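Femance 笔记首页
夹爪与相机
手持夹爪的比较方法：用一件衣服和一张床

这一页讲怎样比较手持夹爪的指尖、张开宽度和相机位置。物体只用软的布料，地点是普通的卧室。硬的物体（杯子、盒子、工具）在另外一页，方法不同，请不要把两页的结果放在一个表里。

我是在 Jalamlow 项目里开始写这些步骤的。那时我们每个人都有自己的习惯，有的人从上面夹，有的人从旁边夹，最后的表格不能互相看懂。现在我们按同一个顺序做，争论少了很多。中文不是我的母语，如果有的说法不清楚，请写信告诉我，我会改。

需要准备的东西

手持夹爪，已经装好相机。
要比较的指尖，每次只比较2种。
一件厚一点的衣服，有下摆、有袖子、有扣子或者绳子比较好。
一张床，床上铺有图案的床单。格子最好，条纹也可以，纯色的比较不方便。
一个本子，或者 Ongart 记录表（下面有格式）。
螺丝刀，和夹爪上的螺丝配合的。
一块干的布，用来擦指尖和镜头。

为什么用床，不用桌子？桌子是硬的，指尖碰到桌面就停住了，操作的人很容易知道自己的高度。床会往下陷。指尖压下去的时候，床单和衣服一起动，夹起来的可能是两层，也可能把床单也夹住了。这种错误在家里经常出现，在实验室的桌子上却很少看到。

第一步：放衣服

不要把衣服叠好，也不要随便扔一下就开始。随便扔的结果每次差别太大。我的做法是：拿住领子，把衣服提起来，让它自己垂下，然后慢慢放到床的中间，下摆朝自己。放好以后手离开，不再整理。这样衣服有皱褶，也有能看见的边，每次的样子不会完全一样，但是难度比较接近。

袖子如果被压在下面，就让它在下面。带帽子的衣服，帽子会堆成一团，这个位置不适合做第一个目标，可以留到后面做。

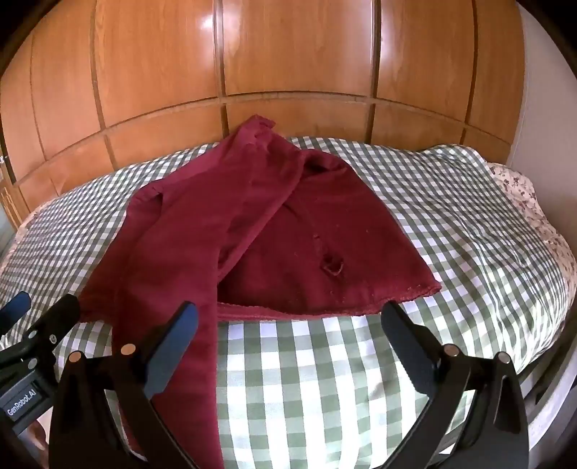
衣服的颜色应该和床单差别大。深红色配绿白格子就很好，边缘在哪里，看录像的人马上能分开。黑色的衣服请不要用。夹爪的手指很多是黑色的，两个黑色重叠在一起，以后你没有办法判断指尖有没有碰到布。

还有灯光。有漆的木头柜子会反光，亮的地方可能让相机自动变暗，衣服上的皱褶就看不清楚了。开始以前先录一小段，在屏幕上看衣服最暗的部分。如果里面什么都看不见，换一下站的位置，或者关掉一盏灯。不要在一组中间改变灯光。

第二步：检查夹爪

先把手指完全打开，再完全合上，重复几次。听声音，感觉一下有没有卡住的地方。然后检查连杆上的每一个销钉和螺丝。松的螺丝会让指尖在最后合上的时候歪一点，夹硬的东西没有关系，夹薄的布就夹不到了。我自己有一次记录了整个下午的失败，晚上才发现是一颗螺丝松了。那个下午的数据全部不用。

指尖合上以后，从侧面对着窗户看。中间如果有一条光，上宽下窄或者上窄下宽，说明指尖不平行。先调整，再开始。

镜头也要擦。广角镜头的四个角本来就暗，边上的直线本来就弯，这是正常的，不要为了这个去调相机。要注意的是中间：两个指尖都应该在画面里能看见，打开的时候和合上的时候都要看见。如果打开的时候指尖跑到画面外面，相机装得太近了。

第三步：选目标

每一件衣服我选下面几个地方，按从容易到难的顺序：

下摆的边。罗纹的边比较厚，指尖容易找到。
袖口。要注意袖子会转动。
前面的开口，也就是有扣子的那一条。
绳子的头。小，而且会滑走。
衣服中间的平的地方。没有边，只能靠捏。

最后一个是最能分出差别的。有边的时候，好的指尖和一般的指尖结果差不多。没有边，要用摩擦力把布捏起来，软的指尖和硬的指尖马上就不一样了。如果时间不够，请保留这一项，去掉绳子。

第四步：做一次夹取

夹爪在目标上方停住，手指打开到最大。然后往下，让指尖轻轻碰到布，往下压不要超过2厘米。合上手指。往上提，提到布离开床面，保持2秒，再放下，打开手指，回到开始的位置。

速度不需要很慢，但是每次应该一样。我在心里数数，这个办法比看手机好。手腕的方向在一组里面也不要改变：如果第一次是斜着进去，后面都斜着进去。很多人失败一次以后会马上改角度，这是自然的反应，但是这样就变成在比较人，没有在比较指尖。
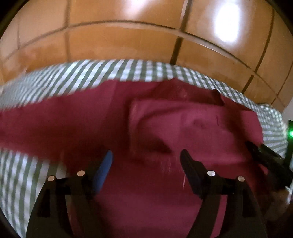

左右两边装不同的指尖，可以不可以？可以，我有时候这样做，但是只用来快速地看一看。两边材料不同的时候，布常常会贴着摩擦力大的一边，从另一边滑出来，你可以很快知道哪一边更有用。可是这个结果不能写进正式的表。正式比较的时候，左右必须是同一种指尖，一组做完，全部换下来，再做第二组。

颜色不同的指尖有一个好处，就是看录像的时候不会把左边和右边弄错。如果你有彩色的指尖套，建议左右用不同的颜色，材料相同。没有的话，在外侧贴一小条胶带，不要贴在夹东西的那一面。

用两个夹爪一起做

有的动作一只手做不了，比如把压在一起的两层分开。这时第二个夹爪从旁边进来，只负责压住，不要提。先让第二个夹爪的指尖放到布的边上，停住了，第一个夹爪再开始动。两边同时动，录像会很难分析。

两个夹爪的人要先说好站在哪里。我们曾经两个人都站在床的同一边，夹爪的外壳碰在一起，声音很大，不过没有坏。现在的规定是：拿第二个夹爪的人不跨过床的中线，除非目标就在中线上。

第五步：填写记录

每一种指尖，每一组做24次。少了，一两次运气就会改变结论。多了，人会累，后面的动作就不好了。中间可以休息，休息以后先空着打开合上几次，再继续。

Ongart 表的每一行写这些：

编号
指尖的种类
目标（下摆、袖口、开口、绳子、中间）
结果：成功、滑掉、夹到两层、夹到床单、没有碰到
备注

“夹到两层”不要写成“成功”。布是提起来了，但是如果后面的任务是叠衣服，两层就是错误。这一点新来的人最容易忘记。“没有碰到”也不是指尖的问题，是人的问题，计算的时候单独放。

备注请写短句子，当时就写。到晚上再写，一定会忘。我自己的备注常常是“袖口转了”“扣子在中间”“床单一起上来”这样的话，不漂亮，但是以后看得懂。

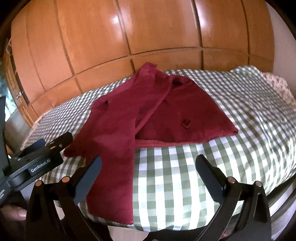

本页最后修改：2019-01-25

第六步：比较结果

先按目标分开看，不要先看总数。总数会把容易的下摆和难的中间混在一起，看起来两种指尖差不多。把“中间”这一项单独拿出来，再看“滑掉”和“夹到床单”各有多少。

滑掉多，一般是指尖太硬、太光滑，或者合上的力不够。夹到床单多，一般是压得太深，或者指尖太尖，穿过了衣服的皱褶到下面去了。第二种情况换材料没有用，应该改形状，或者练习高度。

如果两种指尖的差别很小，我的意见是选容易清洁的那一种。绒面的衣服会掉毛，毛粘在指尖上，摩擦力会慢慢变小。做完一组以后看一下指尖的表面，有毛就用干布擦，擦了要在备注里写“擦”。不要用水，除非你愿意等它完全干。

关于相机位置

相机的比较和指尖的比较要分开做。换相机位置的时候，指尖不换，衣服不换，站的地方也不换。我主要看三件事：合上的一瞬间能不能看见两个指尖的内侧；布提起来以后会不会挡住整个画面；离夹爪比较远的地方，例如床的后面，还能不能看清楚。

第二件事经常被忘记。衣服是大的东西，提起来就会靠近镜头，画面里只剩下布的颜色。相机高一点会好一些，但是高了以后，指尖在画面里变小。没有对所有任务都好的位置。我们做衣服的时候用高的，做小东西的时候用低的，支架上两个位置都做了记号，用白色的笔画的线。

支架如果有长槽，拧紧以后请用手推一推。长槽方便调整，可是也容易自己滑动，特别是拿着夹爪走来走去的时候。

常见的问题

问题：扣子碰到指尖，算不算失败？
不算。看布有没有提起来。但是如果扣子卡在指尖旁边，放下的时候放不开，请写在备注里，我们叫它“放不开”，以后可能会变成单独的一种结果。

问题：可以用毛巾代替衣服吗？
练习可以。比较不建议用，毛巾没有袖子，没有开口，每个边都一样，太容易。

问题：床垫很软怎么办？
在床单下面放一块薄的板，两组都放，或者两组都不放。

问题：手挡住了相机的一个角，要重新录吗？
如果只是角上，不用。手挡住指尖才要重新录。

问题：左手拿和右手拿结果一样吗？
我这里不一样。一组里面请用同一只手，写在表的最上面。

表格的空白文件放在 Femance 的文件页，名字是“软布料记录”。旧的表没有“夹到床单”这一列，四月以前下载的请自己加上。

相关页面
手持夹爪：硬物体的比较方法
指尖的更换和平行调整
Ongart 记录表的填写说明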